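Does randomizing the layout between demonstrations really help, or am I just making my life harder?

Posted in Robot Learning, Imitation and Teleoperation
Tags: data collection, pick and place, generalization

hasance_bench
Hello everyone, and thank you in advance for reading, because this is going to be a bit of a ramble. I'm part of a small group working on tabletop pick and place with a single arm. We train a policy from demonstrations, and we have 981 of them so far, all with toy kitchen things: plates, a bowl, a pot, a ketchup bottle, some pretend food. The instruction is always of the "put the ketchup on the plate" sort.

For most of the winter we put everything back in the same spots after every demonstration. The policy got very good at that one table and then fell to pieces when we slid a plate over by the width of a hand. So in February we switched to what our notes call the Delorme shuffle (Delorme is just the name of the project, nothing fancy). Before every demonstration we move all the objects, and the ones that aren't part of the task stay out as clutter.

My trouble is that it is slow, and the early numbers don't look better. On the old fixed layout the new policy is a little worse than the old one! Has anyone here compared the two properly? And how much clutter do you leave out? I'm pasting in one of our layouts so you can see what I mean by clutter. It has two plates, the lavender one with the ketchup bottle on it and a pale green one with nothing on it. 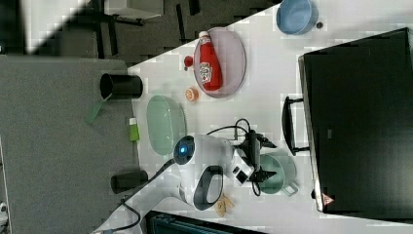 2 replies, sorted by most helpful

drurthorpe_lab
Oh, I feel for you, we went through the same thing and I remember how discouraging those first weeks were. The short version is yes, it helps, but you're measuring it in the one place where it can't show. If you test on the old fixed layout, the policy that memorized the old fixed layout is going to win.

What we did was set aside 7 layouts at the very start, write down where every object went, and never record a single demonstration on them. Every policy got tested on those and on nothing else. The one trained on the fixed table could hardly find the plate. The shuffled one was far from perfect, but when it missed, it missed by a little, and it was at least reaching toward the right object.

A few things I'd pass along. Having two plates out at once is good, and I'd keep doing it, but then your instruction has to say which plate. "Put the ketchup on the plate" with a lavender one and a green one on the table is going to teach the policy that either will do (or, worse, that it's always the nearer one). Go back through your labels and add the color. It's dull work and you'll be glad of it.

As for speed, you don't have to move everything each time. We moved 3 objects between demonstrations and did a full reshuffle at the start of each session, and I couldn't tell the difference in the results. Please do vary the starting pose of the arm as well. We forgot, and the policy learned to lean on it.

One caution: we only ever tried this on one table with one set of toys, so I wouldn't promise you the same on other surfaces or with real dishes. I'd love to hear how it goes for you.

laltelholm
Agree with the above mostly. I'd just collect more data tbh. Also check your camera didn't get bumped between the old set and the new set, ours did and we blamed the shuffling for two weeks before somebody overlaid the old and new views. Don't mix the sets until you've looked at that.

Comment from hasance_bench
Thank you both so much, this is a huge help. We never held any layouts back, so that's the first job on Friday, and then the plate colors. I'll overlay the camera views too and come back with whatever I find.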